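조멜, 가정집 거실에서 로봇에게 정리 일 가르친다… '아란다' 여름 시연 수집 한창

클루리아의 로봇 개발사 조멜이 사람이 직접 조종해 보이는 방식으로 두 팔 로봇에게 집안 정리를 가르치는 작업을 7월 들어 부쩍 늘리고 있다. 사업 이름은 '아란다'이고, 연구실에 꾸며 놓은 모형 방이 아니라 식구들이 평소처럼 지내는 집의 거실과 방에서 작업이 이루어진다. 지금까지 모은 시연은 803회이며, 그 가운데 많은 수가 쿠션이나 담요, 옷가지처럼 모양이 쉽게 변하는 물건을 다루는 것이라고 조멜은 밝혔다.

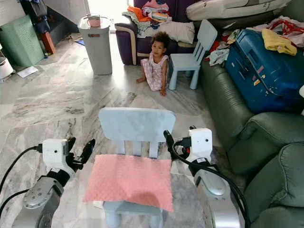

글로리아 밥티스타
생활기술 담당 기자

빨래를 개거나 소파를 정리하는 일을 남에게 가르쳐 본 분이라면 아시겠지만, 말로는 참 어렵다. "거기 말고 조금 위를 잡아야지" 하다가 결국은 답답해서 손을 붙들고 같이 해 보게 된다. 조멜 사람들이 하는 일도 따지고 보면 그와 꽤 닮았다. 가르치는 사람이 조종 장치를 두 손에 쥐고 움직이면 로봇의 두 팔이 그 움직임을 따라가고, 그동안 관절이 어떻게 굽었는지, 집게가 얼마나 벌어졌는지가 카메라에 잡힌 모습과 함께 차곡차곡 기록된다. 나중에 로봇은 이 기록을 가지고 비슷한 상황에서 어떻게 움직일지를 배운다.

기자가 클루리아의 한 가정을 찾은 것은 아침 10시 무렵이었다. 신발을 벗고 들어서자마자 차를 권해 주셔서 염치없이 한 잔 얻어 마셨는데, 그 찻잔을 다 비울 때까지도 첫 시연은 시작되지 않았다. 조종을 맡은 이들이 팔의 높이를 맞추고, 집게를 벌렸다 오므렸다 하고, 전선이 팔에 걸리지 않는지 살피고, 다시 처음으로 돌아가 같은 순서를 되풀이했기 때문이다. 준비가 길어서 지루하지 않느냐고 물었더니 이 시간을 아끼면 나중에 몇 배로 돌려받는다고들 했다. 전선 하나가 손목에 살짝 걸리기만 해도 그날 오전 기록을 통째로 버리는 일이 있다는 것이다.

집을 고집하는 까닭도 들어 보았다. 연구실에서는 책상 위에 물건을 가지런히 올려놓고 시작할 수 있지만, 사람 사는 집에는 소파마다 옷이 쌓여 있고 의자는 어제와 다른 자리에 가 있으며 창으로 드는 빛도 시간마다 달라진다. 조멜은 바로 그 어수선함을 기록에 담고 싶어 한다. 그래서 집주인에게 미리 치우지 말아 달라고 부탁드린다는데, 손님이 온다는데 어떻게 안 치우느냐며 새벽부터 걸레질을 하시는 분들이 꼭 계셔서 그 부탁이 제일 안 통한다고 한다. (기자의 어머니라도 틀림없이 그러셨을 것이다.)

쿠션 하나를 옮기는 데에도 배울 것이 많다. 컵이나 상자라면 어디를 잡든 모양이 그대로이지만, 속이 푹신한 물건은 잡는 순간부터 모양이 달라진다. 너무 살살 쥐면 미끄러지고, 너무 세게 쥐면 찌그러져서 반듯하게 내려놓기가 어렵다. 조종하는 사람은 집게 끝의 감촉을 제 손으로 느끼지 못하니 천에 잡히는 주름을 눈으로 보면서 힘을 가늠한다. 처음 온 사람은 대개 여기서 애를 먹고, 며칠 지나면 주름만 보고도 '아, 이건 놓치겠구나' 하는 감이 온다고 한다.
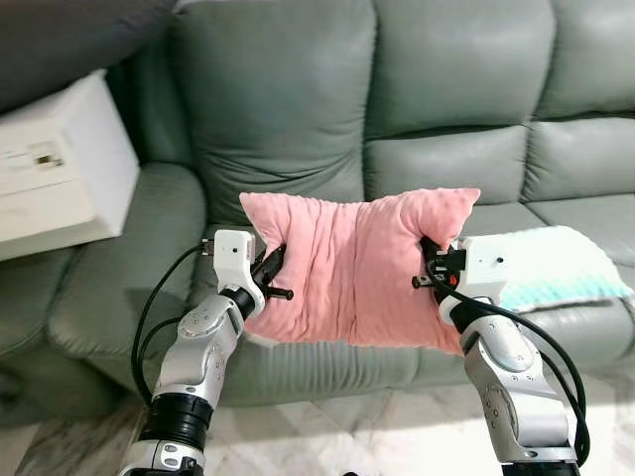

두 팔을 함께 쓸 때는 더 조심스럽다. 한쪽이 조금 앞서 나가면 물건이 비틀리고, 두 팔 사이가 벌어지면 한쪽 집게에서 빠져 버린다. 그렇다고 너무 안으로 모으면 가운데가 접혀 처진다. 사람은 어릴 때부터 이불 끝을 맞잡고 털어 온 덕에 이런 것을 생각 없이 해내지만, 조종 장치를 쥐고 하려면 왼손과 오른손의 속도를 새로 익혀야 하는 모양이다. 기자도 잠깐 잡아 보았는데, 오른쪽 팔에 정신을 팔다 보니 왼쪽 팔은 엉뚱한 곳에 가 있었다. 모두들 웃었고, 다행히 그 기록은 지워 주셨다!

조멜은 조종만 쓰지는 않는다. 사람이 로봇 팔을 직접 붙잡고 원하는 자리까지 끌어다 보여 주는 방식도 있다. 팔의 힘을 풀어 놓고 손으로 움직이면 로봇이 그 길을 기억하는 것이다. 집게를 어느 쪽으로 기울여야 하는지, 소파 등받이와 얼마나 떨어져 지나가야 하는지를 알려 주기에는 이쪽이 훨씬 편하다고 한다. 다만 가르치는 사람의 몸이 카메라 앞을 가리기 쉽고, 두 팔을 한꺼번에 끌자면 손이 모자란다. 그래서 아란다에서는 동작의 얼개를 잡을 때는 손으로 끌고, 본격적으로 기록을 모을 때는 원격 조종으로 넘어간다.

한 번의 시연은 짧다. 물건을 잡아 들고, 옮기고, 내려놓고, 팔을 거두면 끝이다. 그러나 같은 일을 자리를 바꾸고 방향을 바꿔 가며 하고 또 하니 오전이 금방 간다. 실패한 것도 다 버리지는 않는다. 놓쳤다가 다시 잡은 기록은 따로 표시해 두는데, 로봇이 실수한 다음에 어떻게 고쳐 잡아야 하는지를 배우는 데 요긴하기 때문이라고 했다. 반대로 사람이 중간에 망설이느라 팔이 허공에 오래 멈춰 있던 기록은 골라낸다. 망설임까지 배우면 곤란하지 않겠느냐는 것이다.

가장 까다로운 물건을 꼽아 달라고 하자 하나같이 털이 복슬복슬한 천을 들었다. 겹겹이 접혀 있으면 어디가 끝인지 카메라로는 알아보기 어렵고, 한 겹만 잡으려 했는데 두세 겹이 같이 딸려 오기도 한다. 집게에 보풀도 곧잘 붙는다. 그래서 쉬는 시간마다 집게를 닦는 것이 일과가 되었고, 손목 쪽에서 찍은 기록을 따로 돌려 보며 천이 제대로 물렸는지 확인하는 순서도 새로 생겼다. 작업 속도는 사람 손에 한참 못 미친다. 곁에서 보고 있자면 대신 집어 주고 싶은 마음이 몇 번이고 올라온다.
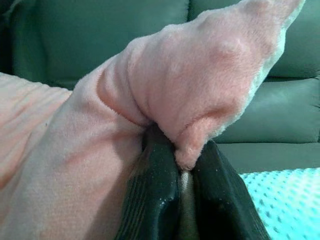

느린 것은 괜찮은데 우리 집 물건으로만 배운 로봇이 남의 집에 가서도 잘할지 그게 궁금하다는 말도 나왔다. 집마다 소파가 다르고 개는 법도 다른데, 한 사람이 가르친 버릇이 그대로 굳어 버리면 다른 집에서는 오히려 불편하지 않겠느냐는 것이었다. 자기는 담요를 길게 세 번 접는데 시어머니는 둘둘 말아 두시니, 둘 중에 누구한테 맞출 거냐는 물음에는 방 안 사람들이 한참을 웃었다.

조멜도 그 점을 숙제로 여긴다고 답했다. 같은 일을 되도록 여러 사람이 번갈아 가르치고, 집도 자주 바꾸어 가며 기록을 모으려는 것이 그래서라고 한다. 접는 방식처럼 정답이 없는 일은 당분간 서두르지 않고, 우선은 들어서 옮기고 제자리에 놓는 동작부터 넉넉히 쌓을 생각이다. 언제쯤 로봇 혼자 거실을 맡을 수 있겠느냐는 물음에는 약속드릴 날짜가 없다고 했다.

작업에 자리를 내주는 집에는 사전에 기록 범위를 설명하고 동의를 받는다. 기록을 원하지 않는 방은 문을 닫아 두고, 작업이 끝난 뒤에도 집주인이 요청하면 해당 기록을 지울 수 있다. 로봇이 움직이는 동안에는 조종하는 사람 말고도 정지 단추를 쥔 사람이 곁을 지키도록 되어 있다.

조멜은 여름이 끝날 때까지 클루리아 안에서 시연 수집을 이어 가며, 다음 차례로는 부엌에서 행주와 앞치마를 다루는 일을 준비하고 있다. 집을 내어 줄 뜻이 있는 주민은 조멜의 아란다 담당 부서로 문의하면 되고, 부탁대로 청소는 하지 않으셔도 된다.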